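Clodagh Carroll stood at the window of the fire station and looked at the hill. For 6 weeks there had been no rain. The grass was the colour of bread, and the wind was coming from the south.

"They say it will turn tonight," said Majumder. He was filling the water bottles.

"They said it yesterday also."

She had 40 people and 2 engines, and some 400 houses lay behind her in the valley. She did not like to do this sum, but she did it each time she looked out.

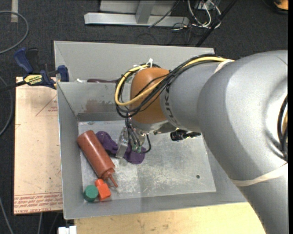 DRENDELTHORPE, Tuesday, July 28, 2020

The wind turned a little after four in the afternoon. Clodagh felt it first on her neck. The smoke, which had been leaning towards Delum since morning, stood up straight for one minute and then lay down on the other side, over the empty fields.

Majumder took off his helmet. "Now can we drink the tea?"

"Not yet," she said.

The first drop fell on the map she was holding, exactly on the river. She waited for the second one. It was a long time coming, and when it came she folded the map and put it inside her coat.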